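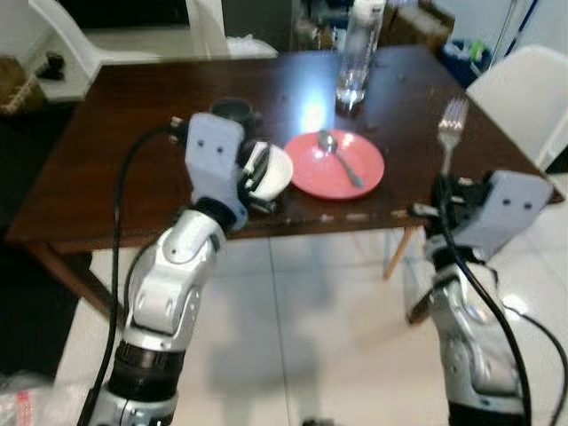
Frequently asked questions: robots and household chores

These are the questions we get most often through the contact form and at the Friday open afternoons. Answers were last checked in April by Cameron Ormsby. Anything to do with table clearing was written by Hélder Figueiredo, who runs those trials.

Can a robot clear my table yet?

Sometimes, on a small table, with somebody nearby. A two-armed machine can pick up a bowl, a cup or a plate and put it down somewhere else. It does this slowly, and it does it best with dishes it has handled many times before. A family table after a real dinner, with napkins and half a glass of milk and a chicken bone, is still too much for it.

How often does it work?

In our last full set we ran 208 table-clearing attempts with seven items or fewer on the table. The machine finished 40 of them with no help from a person. In most of the others it moved at least one item correctly before someone had to step in. We count a run as failed if a person touches anything, even to straighten a spoon.

Why is silverware harder than dishes?

A bowl has a rim that stands up off the table, and a gripper can close on it from above. A fork lies nearly flat. The fingers have to come down very close to the surface without pressing into it, and a few millimeters too high means they close on air. Metal is also shiny, so the cameras get glare where they need an edge.
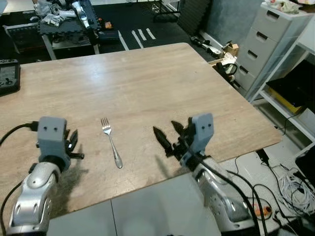

Most of our practice time goes into single pieces for that reason. One fork on a bare table is a better test than a full place setting, and it's quicker to reset. If the machine can't do the fork alone it won't do it next to a plate.

Does it need two arms?

For a lot of chores, yes. Folding a towel with one arm is miserable, and so is opening a jar. For picking up one utensil, one arm is enough, but the second lets the machine choose whichever side has the better reach. It can also pass things from one hand to the other. Passing is its own skill and fails in its own ways.

What about washing the dishes?

No. Loading a dishwasher rack is being worked on in a lot of places and we have tried it ourselves. Plates go in fairly well if the rack is empty. Scrubbing a pan in a sink is a long way off. The arms we use aren't sealed against water in any case.

Can it tell clean from dirty?

Not reliably. It will treat a clean plate and a used one the same unless it is told otherwise. For now we tell it.

Is it safe around kids and pets?

We don't run it around either. The arms stop when they meet resistance, but a fork held in a gripper is still a fork. Visitors stay behind the line while it's moving.

How does it learn a chore?

A person steers the arms through the job, over and over, and the recordings are used for training. The current table set has 1,067 recorded runs. More runs help, but variety helps more — different plates, different lighting, the spoon facing the wrong way. Early on we recorded with the same bowl for weeks and the machine got very good at that bowl.

Are shop-floor jobs any easier?

Usually. At the Prirkdale packing site the parts arrive the same way up every time, and nobody moves the bench overnight. Henare has a sorting cell there that runs a whole shift with one attendant. Kitchens don't stay put like that. The same arm that does well at a fixed bench can struggle with a chair pulled out at an angle.

Which is better, Allton or Zurnanska?

We get asked this a lot. We have used grippers from both. Allton's fingers are easier to swap and Zurnanska's hold thin things a little better. Neither one makes up for poor training data.

When can I buy one that does the whole kitchen?

We don't know, and we'd be careful with anyone who gives you a year. If you are shopping now, ask to see the machine do the job in a room it hasn't been in before, with your dishes. Ask how long it took and how many times someone helped.

Can I come and watch?

Yes, Friday afternoons from 2 p.m. Write first so we know how many to expect. You're welcome to bring a plate or a fork you'd like to see tried — please label it if you want it back.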